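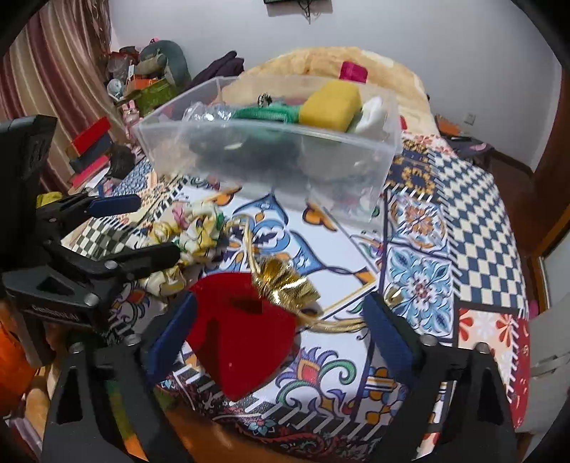
Home | Syllabus | Handouts | Contact

Handout 3 - sorting small trimmings
Tutor: Mateja Mujić

Empty onto a cloth first. Patterned is fine, plain is easier on the eyes.

Cords - check for loops before you pull. A gold cord caught behind a foil bow will crush the bow.
Bows - lift from underneth, last into the bin.
Gathered fabric, ruffles - lay loose, never under flat peices like hearts.
Crumpled plastic wrap - out.

Bin: clear-sided, 3 per table. Bring yours by 9.

Comments
Iveta Šimko: do we iron the cord?
Mateja Mujić: no, just hang it

Related
Handout 2 - ribbon widths
Handout 4 - labels and lids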